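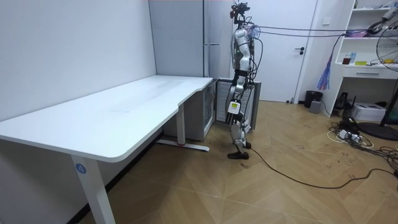 Figure 4. One of the small rooms in the study, with a long white desk, a tall pale gray refrigerator and a light wooden floor.

4.2 Desks that end up next to refrigerators

I came into this part of the study expecting to write about chairs. Chairs were in the proposal, chairs were in the budget, and I had a whole coding sheet for them (it's in the appendix if you want it). But once I started sorting the survey answers from the Kutari and Rutherford buildings, the thing people kept bringing up was the corner where the desk stops and the refrigerator starts, so that's what this section is about.

The room in Figure 4 is a good one to think with. The desk top is long and rectangular for most of its length, and then near its right end, at the corner by the refrigerator, it has a curved, cut-in edge. I got very attached to that curve! A square corner sticks out at hip height exactly where people turn, and in the rooms with square corners our respondents wrote about bruises, snagged pockets and, in one memorable case, a whole tray of coffee. A curve gives up a little bit of desk and hands it back as a place to turn around. In the survey I called this "the give-back," and I'll keep using the term here even though one reviewer of the February draft didn't care for it.

We had 1,131 usable responses in all, and 157 of them came from people whose work surface shared a corner with a refrigerator. That second group is the one I'm working with from here on. They were asked to rate how easy it was to get past the corner, how easy it was to use the refrigerator, and how much of the desk they felt they could really use. The last question turned out to be badly worded, and I've left it out of the tables. Some people read it as a question about clutter and others as a question about reach, and I couldn't separate the two afterward.

What I can say is that the end of the desk closest to the refrigerator gets treated differently from the rest of it. People described it as a landing spot — somewhere to put the milk down while you look for the other thing. Hardly anyone described working there. A desk can be very long on the floor plan and a good deal shorter in daily life, and the planning sheets we got from Pendis have no way of showing this. They count the full top as work surface, right up to the corner.

The legs matter more than I'd guessed, too. The desk in Figure 4 stands on white metal frame legs, and the far one has a long horizontal foot under the desk. Feet like that keep a long top steady, and I have nothing against them as engineering. Respondents had opinions, though. They wrote about stubbed toes, about brooms that won't go through in one pass, and about small bins that wander out into the walkway after every cleaning (there's clearly a whole paper in the bins). I coded all of this under "floor friction," together with cables and door mats, and looking back I'd rather have given the legs a category to themselves. Anyone repeating the survey should split them.

Then there's labeling. The near leg of the desk has a round blue sticker with a white 4 on it, down on the thick column. I'm a big fan of putting marks on the leg. A label on top gets covered up or picked at, and one on the underside means crawling. In the Buleck rooms the marks were on the underside, and matching desks to survey forms there took us most of a day and one very dusty sweater.

Color came up less than I'd hoped. White desk, white wall, gray refrigerator: it's a common enough combination, and respondents mostly called it "fine" or "clean." A few said that pale tops show every smudge, and I believe them, but we asked nothing about cleaning routines, so I can't take that any further than a remark.

One practical point about doors. A refrigerator in a corner has a wall on one side of it, and which way its door swings decides whether the person opening it stands clear of the desk or gets pinned against the end of it. The placement guide we used as our baseline (I worked from the copy dated 06/03/2018) gives clearances for the refrigerator alone and for the desk alone, and leaves the pair of them to whoever is moving the furniture. I'd like to see the two drawn together on one sheet, with the door open and a person standing at it. The clearance measurements for all 5 buildings are in Section 4.3, along with the walkway widths.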